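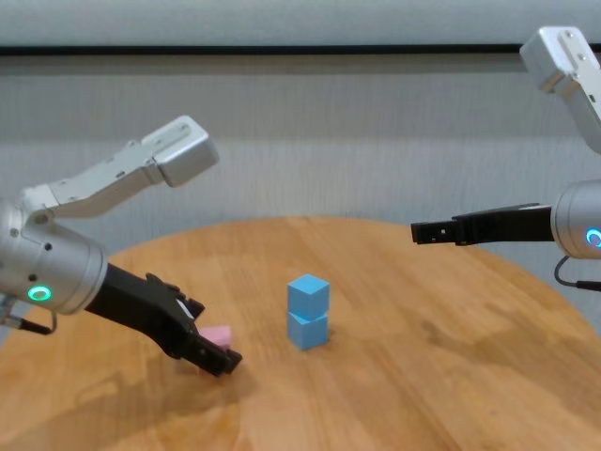 The Ultov grip release fault was a recurring failure in the Ultov two-arm tabletop robot in which a gripper opened without being told to and dropped whatever it held. It was first logged in September at the Arkamine test shop, during block stacking trials, and was later traced to a mix of cable wear and a setting in the gripper control software. No injuries were reported.

Background

The Ultov was built by Ortner as a bench robot for small assembly and sorting work. It has two arms, each ending in a parallel-jaw gripper, and the arms share one controller. Arkamine used block stacking as a routine check after service. In the check, one arm picks up a cube and places it on a stack while the other waits closed on its side of the table.

Fault

During a series of 351 placements, the left gripper opened early four times. In three of these cases the cube fell onto the table. In the fourth it landed on the stack and knocked it over, and the right arm, which had started its own move, pushed a loose cube off the table before the operator pressed the stop button. The controller recorded all four placements as complete. It checked only that the jaws had opened and that the arm had finished its path.

Investigation

Guido Ruggiero, a service technician at Arkamine, found that the dropouts happened when the wrist was turned near the end of its range. A signal wire inside the gripper cable had cracked where the cable bent most sharply. When contact was lost, even briefly, the gripper restarted and went to its default position. The default was open.

A review by Cinzia Mancuso of Pestel, the company that wrote the gripper software, confirmed that the open default had been carried over from an older tool used for loading trays. The review also noted that the restart produced no alarm if it ended before the controller's next status check.

Correction

Ortner replaced the cable with a longer one and moved the clamp away from the bend. Pestel changed the default so that the jaws hold their last position after a restart, and any loss of signal now stops both arms. The stacking check was also changed to include a test of jaw width before release.

Holding after a restart raised a separate concern about trapped fingers. The revised service manual calls for power to be cut at the controller and the jaws to be opened with the manual release before anyone reaches between them.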